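Checking a two-handed robot before work near a wall
Saltodness Site Guidance, Part 3

This page sets out the steps an operator must follow before a robot with two jointed hands works close to brick. It applies to all Clakby cells and should be read with the Flamer handling rules, last revised in May.
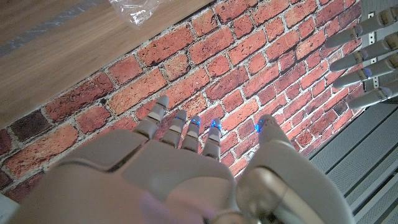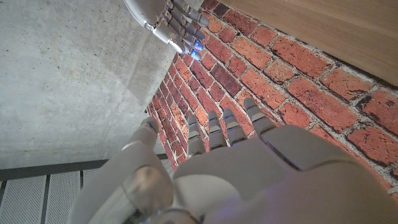 Both hands at the brick, with blue lights showing on the fingers.

Step 1. Mark out the working area. Keep people 2000 mm from the robot at all times while the arms have power.

Step 2. Clear loose items from nearby surfaces. Bags, film and packaging must be taken out of reach of both hands.

Step 3. Look at the lights on each hand and compare them with the table in the Kang manual. Record any light that does not match, and do not go on until it has been explained.

Step 4. Bring one hand forward at low speed. Stop it 300 mm from the wall and check the gap between the two hands before moving the second.

Step 5. Test the emergency stop once for each arm. Both arms must be tested, even where they share a single button.

Step 6. Enter the results on form 386 and sign it. A form with a blank box is not valid, and the robot may not be used until it has been completed.

Forms are kept for 3 years.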